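4.2 Dependency Resolution and Staged Rollout

The Gravar client resolves dependencies before any file is written to disk. Each manifest lists the required components, their minimum versions, and a checksum for the archive. The solver builds a directed graph from these entries and rejects any manifest that introduces a cycle. If two components request different versions of a shared library, the higher version is chosen when both constraints allow it; otherwise the install stops and an error is returned to the management server.

We tested the solver on 1,584 manifests exported from the Solex repository in April. Of these, 211 contained at least one version conflict. Stougaard and Keskinen used a backtracking solver on an earlier export of the same repository – their runtime figures are not directly comparable, as archive verification was left out of the measured path.
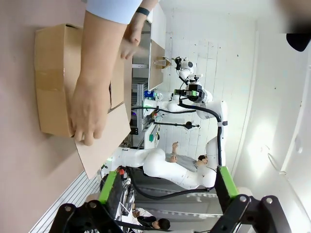
Figure 5. Packaging.

Rollout proceeds in stages. The server assigns each client to one of 16 groups by hashing its machine identifier, and a group becomes eligible only after the previous group has reported its exit codes. A failed install is retried once. A second failure marks the client as held, and the old version stays active until an administrator clears the flag.

Rollback uses the same path in reverse. The client keeps the last working manifest and its archives in a local cache, so no network access is needed to restore them. Settings files edited by the user are not overwritten – the packaged copy is saved beside them with a different suffix. Database schema changes are outside the scope of the rollback mechanism and must be handled by scripts supplied with the package.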